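Re: [closurine-practice] Draft 2, section on shared tabletops

> Does the 29-item checklist apply to display racks, or only to trays and baskets?

It applies to both. Under the Usent draft, racks, trays and baskets are recorded before each run, and any item lying on its side is logged as such - not stood up by the operator. Sites holding more than 305 runs may submit a sample.

Comments on clear plastic surfaces are welcome until the end of January.

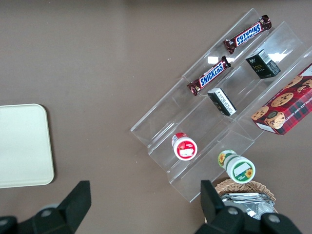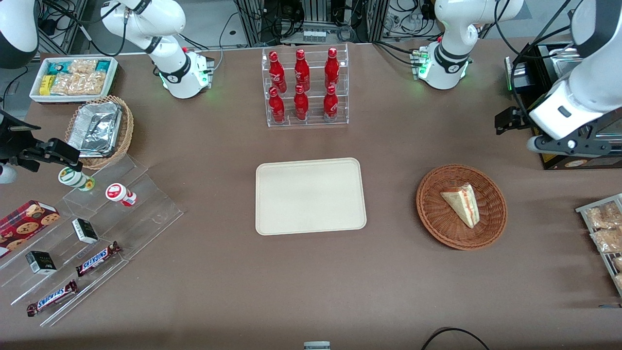
Stepped rack with Snickers bars and a plaid cookie box, wrist view first, then the full table.

Druka working list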